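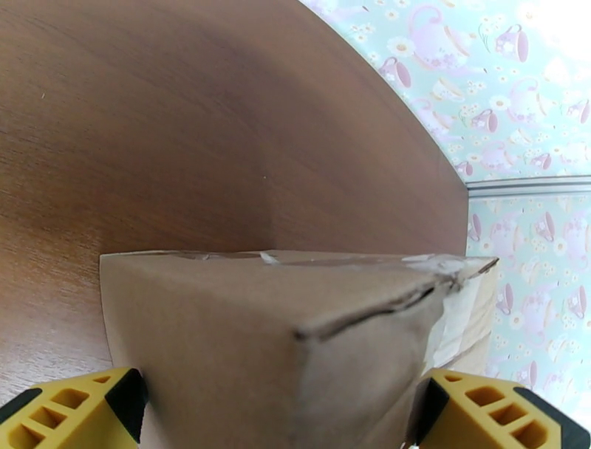 Packaging and Shipping Basics, Handout 3

Okay, so we ran out of time before I got to void fill, and I promised Anqi Lü I'd write it up. Void fill is whatever stops your product from sliding around in transit (paper, air pillows, old newspaper if you're my mother). Pack until nothing shifts when you shake it, then stop! Overstuffed flaps bulge, and bulging flaps don't stack.

On tape: run it along the center seam and a good bit down each end. Wrinkles let the edges lift, so pull it tight as you go. 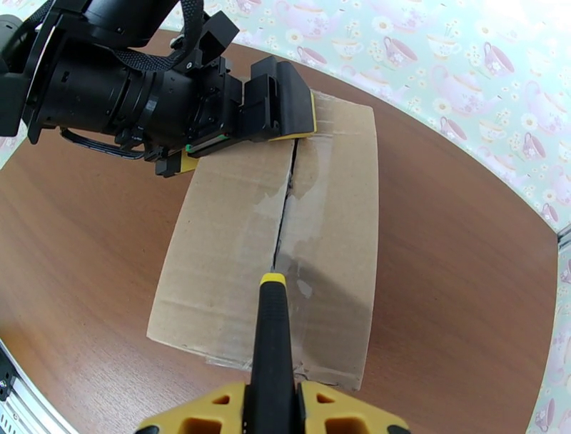 For next time

Read the Laltano returns case, pages 3 to 17. I'd love your thoughts on why Hudec paid for 3953 shipments and had 307 come back damaged. Bring a ruler too, we're doing box sizes.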